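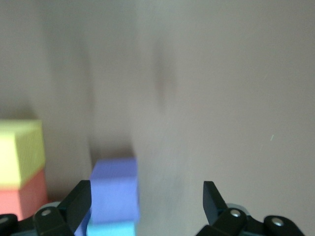 Zwischenbericht Projekt Pustberg, Stand Dezember

Liebes Förderteam bei Thaweesak,

seit dem letzten Bericht ist bei uns einiges passiert, und das meiste davon ist erfreulich. Ich schreibe wieder so, wie mir der Schnabel gewachsen ist, die Tabellen kommen wie gehabt mit der Abrechnung.

Wir haben jetzt 739 Demonstrationen im Kasten! Der Großteil ist ferngesteuert entstanden, also mit dem Steuerarm am Tisch nebenan, der Rest durch Führen von Hand. Ehrlich gesagt hätte ich gewettet, dass das Führen von Hand schneller geht (man fasst den Arm ja einfach an und schiebt ihn dahin, wo er hin soll), aber beim Stapeln ist es eine ziemliche Fummelei. Sobald man den Arm loslässt, sackt er ein kleines Stück nach, und schon sitzt der obere Würfel schief. Für das Stapeln nehmen wir deshalb nur noch die Fernsteuerung, das Führen bleibt für die groben Wege.

Zum Material: Die Schaumwürfel bleiben. Die Holzklötze vom Anfang haben beim Aufsetzen zu viel Lärm gemacht und sind uns ständig weggerutscht, die liegen jetzt im Schrank.

Die Handgelenkkamera läuft inzwischen bei jeder Aufnahme mit. Bei schnellen Schwenks verwischt das Bild stark, und daran knabbern wir noch. Kürzere Belichtung hilft, macht aber alles dunkler, also brauchen wir mehr Licht am Tisch. Zwei Lampen sind bestellt und gehen noch auf das laufende Budget. Bis dahin bitte ich alle beim Vormachen, kurz vor dem Zugreifen langsamer zu werden. Klappt mal so, mal so.

Das Sortieren der Aufnahmen mit Dinano geht deutlich flotter als im Sommer. 58 Durchgänge sind rausgeflogen, meistens wegen langer Pausen mittendrin, ein paar auch wegen Zeitversatz zwischen Arm und Kamera. Den Versatz hat Prostisine mit dem letzten Update behoben, seitdem ist er nicht mehr aufgetaucht.

Als Nächstes wollen wir bis zu 100 Durchgänge aufnehmen, in denen ein Griff danebengeht und dann korrigiert wird. Davon haben wir viel zu wenig, weil alle beim Vormachen so ordentlich sein wollen!

Eine Bitte noch: Könnten wir den Rest vom Reisegeld in Ersatzfinger für den Greifer umwidmen? Ich bräuchte die Antwort vor der nächsten Bestellung, eine kurze Mail reicht mir völlig.

Herzliche Grüße aus dem Labor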